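実験ノート 8月 キッチンシーンのデモ収集(Kidard 環境)

目的
把持ポリシー用の模擬デモを追加する。前回までのデータは天板の物が少ない配置に偏っていて、Mollon の評価シーンに持っていくと周囲の物に指を当てることが多かった。今回は最初から散らかった天板で集める。

設定
・アームは Franka。台座は天板の脇の床に固定、位置は前回から変更なし。
・カメラは2系統。天板全体とアームが入る外部視点と、グリッパの指が手前に入る近接視点。
・天板は濃いグレーの大理石テクスチャ。照明は既定値のまま。
・物体は Esmont のアセット集から無作為に選び、配置シードだけ変える。
・1エピソードの上限は52秒。超えたものは自動で打ち切り、timeout フォルダへ。
・操作はテレオペ。指の開閉はペダルではなくボタンに戻した。ペダルは踏み遅れが多く、後からラベルを直すのが面倒だった。

作業メモ
14:10 開始。最初の3本は操作の慣らしなので学習には入れない。
奥の壁際にある物は上から指を下ろすしかなく、経路がどれも似てくる。手首の向きを意識して変えること。
外部視点ではグリッパの後ろに入った物が読み取りにくい。緑の物は外部視点だけだと何なのか迷うが、近接視点ではラベルに Merlot と読めるのでワインボトルだと分かる。物体名のラベル付けは近接視点を先に見てから決める。
模様入りの陶器の壺も同じで、近接視点では丸い面しか入らず、球に見える。外部視点のほうには注ぎ口と持ち手が写る。アノテーション担当が片方の画像だけで名前を付けると食い違うので、画面に両方を並べて出すように変更した。

外部視点と近接視点

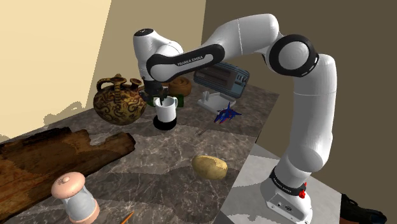
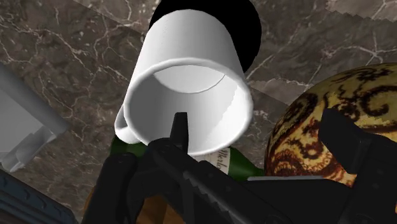 気づいた点
1. 近接視点では指が画面下側をかなり占める。マスクを掛けるかどうかは保留。掛けた版と掛けない版で一度ずつ学習を回して比べる。
2. 大理石の継ぎ目がぎざぎざに出ている箇所がある。テクスチャの貼り方の問題と思われる。ポリシーへの影響は不明だが、継ぎ目を手掛かりに覚えられると困るので、タイルのオフセットも乱数に入れる。
3. 白い食器は形の手掛かりが陰影しかない。深度を併用しない設定では縁の位置の推定が荒くなりそう。白い物体だけ抜き出して誤差を見る。
4. 大きい木の板が天板の前縁からはみ出す配置がある。初期状態の物理チェックは通っているが、はみ出し量の上限を決めておきたい。

集計
今回の追加は19本。慣らしの3本は含めていない。これで Kidard 環境の合計は998本になった。
ファイル名の接頭辞が前回分と揃っていないので、Whitlock のサーバーに上げる前に直す。変換スクリプトは scripts の下に置いた。引数の順番が入力、出力、シードなので注意。

次回
・手首の向きを指定した奥側の把持を重点的に集める。
・timeout フォルダの中身を見直し、途中まで使えるものがあれば切り出す。
・オフセット乱数を入れた版で、配置シードの再現性を確認する。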